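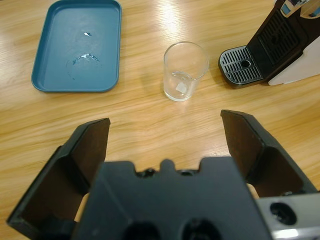 Aug 9, 2021

I rearranged the coffee table again over the weekend and this time I measured before moving anything. The aim was to get the capsule machine, the tray and the glasses onto one table in a way that needs less wiping.

The main constraint is the reservoir. It sits at the back of the machine and has to be lifted out for filling, so the machine can't go under a shelf or hard against a wall. I need 30 cm of clear height above the lid to get it out without tilting it. Ours holds 700 ml when filled to the line, enough for a morning if only two of us are drinking.

The second constraint is drips. The perforated grid under the spout catches most of what falls there, but it does nothing for a wet glass once it has been carried away. The table is varnished and the varnish copes with water for a few minutes. Overnight is another matter. I had 6 pale rings to deal with last November, and they came out with oil and a good deal of rubbing.

The blue tray takes care of this. Glasses go on the tray when wet and on the wood when dry. The raised rim holds a small spill, and the rounded corners are easy to wipe with a folded cloth. A ring on plastic comes off in one pass. 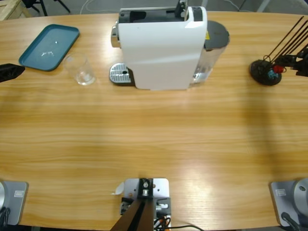
Tray at the left, glass beside it, machine in the middle with the spout facing left.

I tried the tray directly beside the spout first. It was in the way whenever I slid the drip grid out to rinse it. Arsen Vakulenko suggested leaving a gap of one hand's width, and I settled on 37 cm from the tray rim to the machine body, measured along the back of the table. The gap is wide enough for a glass and for the grid to come out – I haven't knocked anything over yet.

For iced coffee I put the ice in the tumbler first and run a short shot over it. A straight-sided tumbler is stable, but check the height under the spout before buying a set. The tall ones Vitalii Dmytriv gave us don't fit and are back in the cupboard.

Cleaning is the same as before. Grid and tray get rinsed every evening, the reservoir is emptied every second day, and I descale when the flow slows down. Our water is hard, so the reservoir shows a white line at the fill level fairly quickly. Vinegar takes it off the plastic. I don't run vinegar through the machine itself.

Next job is the capsule drawer, once I find one shallow enough.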